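Visits > Work and Machines > Open days

A Day With the Tray Setters: Plorkance Open Day, Fekgate

October 2022

12 shares | 8 comments

I have wanted to get inside Plorkance ever since a cousin of mine spent a winter on their packing line and came home every night with opinions about forks. They set meal trays for hospitals, care homes and a couple of big canteens in the Sakville area. Each tray goes out with a plate and cutlery, in the right place, the right way up, and comes back dirty, and the next day it all starts over. It's the kind of work you never think about until you are the person in bed with a tray on your lap and no spoon.

They opened the Fekgate building to visitors for one day, both halves of it, and I went to both. The downstairs half is the setting floor, where the real trays are put together. The upstairs half is what they call the practice room, where robot arms are learning to do part of that work. I'd guess most of the people in my group had come for the upstairs. I had too, to be fair, but I'm very glad they made us do the downstairs first.

On the setting floor you stand at a long bench with your stack of trays on one side and your bins of cutlery on the other. Our guide, Aoi Hamada, has been with the company long enough to have worked every spot on that bench, and now she splits her week between the floor and the practice room. She let us each have a try. Tray down, plate on, spoon one side, fork the other, slide it along. I thought I was doing very well until she told me I had put two plates on one tray (they stick together when they come out of the stack, and you have to feel for it with your thumb). The regular setters don't look at their hands at all. They chat! One woman was telling a long story about a broken boiler the entire time we were there, and her trays were perfect.

A normal lunch order from the biggest hospital is 493 trays. Standing there with my own wobbly little effort in front of me, I tried to picture doing that before noon, and then turning around and starting on supper. Your wrists take it first, Aoi said, and then your lower back, and then your patience. People leave this job because it hurts. That was the reason the company gave for bringing in arms at all, and whatever you think about companies and their reasons, the setters I talked to said the same thing without being asked.

Then up the stairs. The practice room is as bright as the setting floor is closed in, with glass all the way down one side and a whiteboard hung in front of it, and it has the cheerful clutter of a place where people are in the middle of something.

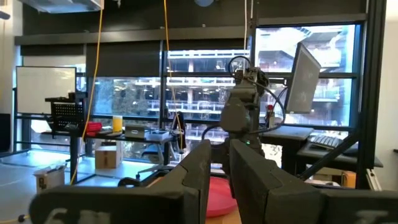

What I hadn't understood before I came is how much of the work up here is done by people. I had imagined somebody typing for a month and then pressing a button. The way it goes at Plorkance is that the setters themselves come up, in turns, and show the arms how it's done, over and over, with slightly different starting points each time. The plate a bit further over. The tray a bit crooked. The fork the wrong way around. Every attempt is saved, and the good ones and the bad ones are sorted afterward, also by a setter, at a desk with a monitor. So the person who knows what a well set tray looks like is the person who decides what counts as well set. I loved this. It seems so obvious once you hear it, and yet the first plan, Aoi told us, was to have it all sorted by an outside firm who had never touched a meal tray in their lives.

She was very funny about the early days. The first attempts had been marked "pass" if the cutlery ended up anywhere near the tray at all. She went through them herself one evening and failed nearly the whole lot. Spoon upside down, fail. Fork under the rim of the plate, fail, because the patient will pull it out and tip the plate. There was a meeting about it, and at the end of the meeting she had a second job.

There's a pay question in this, and I asked it, and I was pleased that she didn't duck. Setters who come upstairs get a higher hourly rate for those hours. That took a while to win. To begin with it was treated as a nice break from the bench, paid the same, and some of the older hands simply refused to go up. Why would I teach it my job for nothing, was how one of them put it, and Aoi said she didn't have an answer to that, so she took it to the office. The rate was settled in May. Since then the sign-up sheet fills quickly, and it includes several of the ones who had refused.

We got to ask questions while the group stood around the work table, and they were good ones. A man who runs a school kitchen wanted to know about speed. Slower than a person, for now, and by a lot. A teenager wanted to know what happens if you move the tray while the arm is reaching for it, and was told, with a big grin, that doing exactly that is on somebody's list for next week. I asked about plates, remembering my thumb. Two plates stuck together is still the hardest thing, apparently. A setter feels the weight and knows. The arms have to be taught to notice it some other way, and so far they mostly don't.
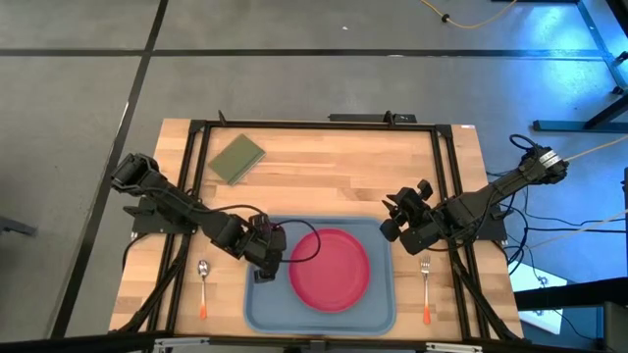
The plan, as it stands, is that the arms will take the very start of the morning: the plain trays, plate and cutlery and nothing else, the same thing again and again before it gets light. The people would then come in later and take the trays that need thinking about. There are lots of those. Left-handed patients. Patients who can't have a fork. Someone who wants the spoon on the near side because of a bad shoulder. A card comes with each of these, and the setters read it and build the tray around the person, and you could tell this is the part they are proud of. One of them said she would gladly never set another plain tray as long as she lived.

The early shift is the sore point, though, and I'd be giving you half a report if I left it out. It pays extra. Some people have built their whole family life around it – finish early, pick up the kids, no sitter to pay. If the early trays go to machines, those hours go too. A setter named on the rota only as "B. early" told me quietly that he didn't mind the arms one bit, he minded losing his afternoons. The company has promised that nobody on the early shift will be moved without agreeing to it, and there's a trial coming on one bench only, called Shibata after the supervisor who used to run it. He has retired, but his bench kept the name and everyone talks about it as if it were a person. "Shibata's slow today." "Go and help Shibata." I hope they keep that up when there are arms on it.

I asked Aoi what had changed for her own self. She thought for a moment and said she goes home less tired in the arms and more tired in the head. Watching attempts at the monitor is dull in a different way. She makes everyone who sorts get up and walk downstairs after two hours, and sets a few trays herself when she does, partly to stretch and partly to stay honest about what's easy and what isn't. You forget, she said, how much your hands know.

A few practical things if you're thinking of going next time. Flat shoes, and bring a sweater for the setting floor, which is kept cool. There are stairs between the two halves and the elevator is slow, but they will hold the group for you if you ask. Children were allowed upstairs with an adult and they had the best time of anyone. The canteen does a very decent soup, served on one of their own trays, and yes, I checked mine. Spoon where it should be! The bus from the middle of Sakville stops at the bottom of the hill, and the walk up takes longer than the sign claims.

I went back past the bench on my way out. The boiler story was still going, or maybe it was a new one, and the supper trays were starting to slide along. I stood there longer than I meant to and had to run for the bus.

8 comments | Share this report

Recent visits
The Sakville bakery that starts at midnight
Inside a laundry for hotel sheets
Two days at the Fekgate tool fair
Open day at the bus repair shop
What a mail sorting room sounds like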